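Home Tickets Guides Swap Shelf Search Log in

Ticket 259: Fuzz and green sparkle on everything in the soft box
Opened by: Kristaps Dambrauskienė
Opened: 5 October 2020
Area: Rodmont house, utility corner
Status: Solved (with one leftover question)
7 min read

What's wrong

Every cloth that comes out of the soft box has something stuck to it. The gray knits are the worst, they come out with tiny green sparkly bits worked into the ribs, and twice now a loop of the bath puff has come along for the ride. I wiped a mirror with one of them and got fine scratches, so this has moved up from annoying to something I'd like to fix properly. I love this box! It's the most useful thing in the corner and I don't want to go back to the drawer.

What's affected: gray knitted cloths, the lime-green cloth, the small black one (it shows every speck, so it's a great tester). The white bath puff picks things up too but I don't wipe glass with a bath puff.

What's not affected: anything in the Pliltix drawer units. Those only hold paper and batteries, so fair enough.

What I've already tried before opening this: shaking the cloths out of the window, a lint roller, and a wash at low heat with nothing else in the machine. The wash got most of it off. Then they went back in the box and two days later they looked the same again.

Reply from Eglītis desk

Hi Kristaps, thanks for the write-up. Could you take everything out onto a plain surface, list what's in there, and note which items touch which? Please don't wash anything first. It would also help to know whether the box itself is shedding. Cardboard dust is the usual suspect for us with soft goods, especially along a cut edge.

Kristaps, entry 1

I only had the green and white checkered tablecloth clean, so that's my plain surface, sorry. It does the job if you look at the white squares.

I did the emptying in small steps and stopped between items, which took much longer than I expected and was very satisfying. Order was whatever was on top first. The scouring pad came out early and I had a suspicion straight away, because it's the only thing in there with any glitter in it. Rubbing it over a white square of the tablecloth left a few green specks. Rubbing the inside wall of the box with the black cloth left nothing I could see, and I tried that on all four sides and the floor.

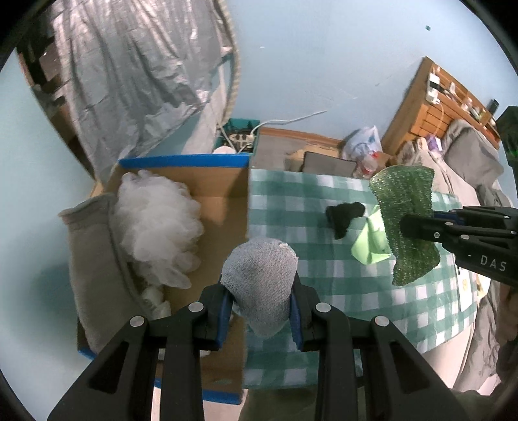
Gray knit at the edge of the box, bath puff still inside.

The box has blue edging, which I'd completely forgotten when I answered the desk in my head. So there isn't much raw cardboard edge for a cloth to rub on anyway. I ran my thumb along the blue strips and they're smooth except for one corner where it has started to lift. I stuck that down. Probably nothing to do with the ticket but it was bothering me.

Contents, as asked:

- Gray knitted cloth, fine rib. Snags on everything.
- Bath puff, white mesh, big and fluffy. Longer loops at one end, which I think are the ones that get caught.
- Grey-brown fabric piece that I hang over the side of the box. It has a stitched hem, so it behaves itself.
- A couple of small white things. One was rolled up and I left it rolled.
- Small black cloth.
- Lime-green cloth.
- Dark green scouring pad, the glittery one.

Touching: before I emptied it, the scouring pad was lying on the gray knit, and the puff was on top of both. You can probably already see where this is going! The puff acts like a big soft spring and presses everything down whenever the flaps are shut.

Reply from Eglītis desk

That sounds very promising. Before you blame the scouring pad, would you do one control round? Put a clean cloth in the empty box on its own, close it, and give the box a shake. Then do the same with the scouring pad added. Same number of shakes for both. If you can leave each one closed for a bit first, even better.

Kristaps, entry 2

Happy to, this is exactly my kind of evening.

Round A: lime-green cloth alone in the box. Left it 20 minutes, then 20 shakes. Result: one hair (mine). No green, no brown dust.

Round B: lime-green cloth plus scouring pad. Same wait, same shakes. Result: specks on the cloth, hard to see because they're green on green. I should have picked a different cloth. Did it again with the black one.

Round C: black cloth plus scouring pad. Specks all over, and very easy to see. I was so pleased that I called someone in from the kitchen to look, and they were polite about it.

Round D: black cloth plus bath puff, no scouring pad. No specks. The cloth did get tangled in the mesh, and I had to turn it around to free it.

So we have two separate faults that were looking like one. The pad sheds, and the puff grabs. Putting them in together means the puff holds the shed bits against the cloths every time the box is carried up and down.

One thing I didn't expect: the amount of shedding depends on which side of the pad is up. The middle part, where it narrows, seems to hold together fine. The flared ends with the uneven ribbed edges are the bits that crumble. I trimmed a thread off one end and repeated round C, and there was a little less on the cloth, but still enough to matter. I wouldn't call trimming a fix.

Reply from Eglītis desk

Great work. Suggest three zones then: scrubbing, soft, and bath. The bath puff should hang if you have a hook. For the scrubbing zone, anything that closes would do. Are you able to separate them without buying anything? We're trying to keep these tickets at zero cost where we can.

Kristaps, entry 3

Zero cost, yes please. I went hunting around the house for things that close and came back with an armful.

First candidate was an old jar. It works, but it's too narrow and you have to fold the pad, and folding is what makes it crumble. Rejected.

Second candidate was the long dusty-pink fleece sleeve with the gathered, elasticated end. It's lovely and soft and I've wanted a use for it since May. I thought I could slide the gray knits into it and leave the elastic end to hold them. Laid it across the table to see how much would go in. Good length, good width, and the opening gives nicely.

Third was plastic bags, of which we have the usual never-ending supply. 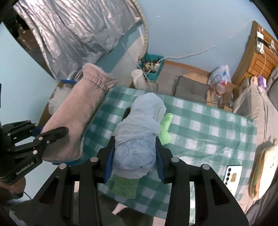 The fleece idea I'm keeping for the knits only. I tried it with the scouring pad too, for the sake of completeness, and please don't do this. Fleece holds on to glitter like you wouldn't believe. It took me 5 minutes with the lint roller to get the inside of the sleeve clean again, and I was only testing. Knits in the sleeve, fine. Anything rough in the sleeve, no.

The pad goes in a plain plastic bag with the top folded over, and the bag stands on its own shelf outside the box. I also tested whether knotting the bag was better. It is better for about one day - after that I got tired of undoing the knot and left the pad on the side of the sink, so folding wins because I'll really do it. There's always a bit of damp in there after scrubbing, so the pad gets a rest on the windowsill before it goes back in.

The puff has a hook now. There was already a nail.

Kristaps, entry 4

Washed the affected cloths once more, inside out where they have an inside, and put them back under the new arrangement. Results after a full round of use in the corner:

Gray knits: clean. Ribs clear when stretched and held up to the window. One of them still had a single loop pulled from the old days, so I worked it back with a blunt needle.

Lime-green cloth: clean as far as I can tell.

Black cloth: clean, and I'm making it the official tester from now on. It lives on top. If it comes up with specks, something has gone back in the wrong place.

Mirror: wiped it, no new scratches. The old ones are still there, of course.

The box feels so roomy without the puff! I can see the floor of it. I've been opening it just to look.

Reply from Eglītis desk

Marking as solved. We'll copy the black cloth trick into the guide, it's a good one. You mentioned a leftover question?

Kristaps, entry 5

Yes! Can anyone say how long a glittery scouring pad keeps shedding? I'd like to know if it settles down after the first weeks or if it gets worse as it wears. Mine isn't new and I don't know how old it is, it came from the Starnska swap table without any wrapper. If it just keeps going I'll use it up on the outdoor pots and get a plain one next time. I'd be glad to keep a tally if someone tells me what to tally.

Also, for anyone copying this, check your tablecloth afterward. I shook mine out on the back step and there was still green in the seam the next morning.

Reply from Eglītis desk

Leaving comments open on the shedding question. If you do keep a tally, specks on the black cloth after 20 shakes, once a week, would be plenty.

Related tickets

Drawer units sticking after a damp week
Which cloths can share a wash with fleece?
Bath puff unraveling at the cord
Guide: 300 liters of storage in one small corner
Lifting tape on cardboard box edges
Swap Shelf: what came in this month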